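Perola opens breakfast room for guests at its Cikport rental building

CIKPORT - Perola, the short-stay rental company, has opened a shared breakfast room on the ground floor of its Marciniak building, for guests who want toast and a cold drink in the morning without going out to look for one.

The room opened its doors in October. Open to everyone staying in the building, no booking, no extra charge. Hours are 6:30 a.m. until 11 a.m., and again from 4 p.m. for anyone who wants a snack.

The Marciniak building has 95 rooms, most of them without a kitchen. Guest comments over the past year kept coming back to the same thing - nowhere to sit down with a slice of bread and a coffee that wasn't the edge of the bed. Perola asked guests what they wanted and got 152 replies. A table. A fridge. Somewhere bright. Hardly anyone asked for a hot buffet, so there isn't one.

Fresh bread comes in each morning from Ivavura, the bakery two streets over, which will supply up to 500 slices a week to start. White loaf and seeded to begin with, a rye later if people ask for it. Butter and jam are put out at opening. Guests are welcome to bring there own food as well and keep it cold, as long as it has a room number on it. Anything without a number gets cleared at the end of the day.

The walls have been kept white and the furniture simple. Perola looked at booths and at a long counter with stools, and dropped both. Too fixed, hard to clean behind. Chairs and tables can be shifted when a family comes down together. The tablecloths are the wipe-down kind and get changed when they need it. Flowers come from the market, and will change with the season.

Work on the room took 2 months, a little longer than planned, mostly down to the wiring. The space was used for linen storage before that. Linen has moved to the floor above and guests should not notice any differance in room service.

"We didn't want a restaurant and we didn't want a vending machine," the company said in a statement. "Guests told us they wanted a plate, a chair and a bit of daylight. Very happy with how it looks and we'd like people to come down and use it."

A few house rules, also posted by the door. Plates go back on the tray. No cooking. Please don't take the plates upstairs - housekeeping would rather not hunt for them. Children welcome with an adult. Dogs on a lead are fine outside of the breakfast hours.

Perola plans to look at the room again after the first season and decide whether its other buildings should get the same. Nothing has been signed off yet. Guests can leave comments at the front desk or on the card in their room, and comments on the bread will be passed on to Ivavura.

Press visits can be arranged through the front desk at the Marciniak building, mornings after 11 a.m. are best. Please give a days notice if you plan to bring more than one person. Street parking only.

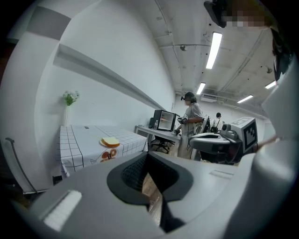 Deliveries should use the side entrance as before, the breakfast room door is for guests. Further details on the opening, including hours over the holidays, will be sent out by Perola when they are confirmed.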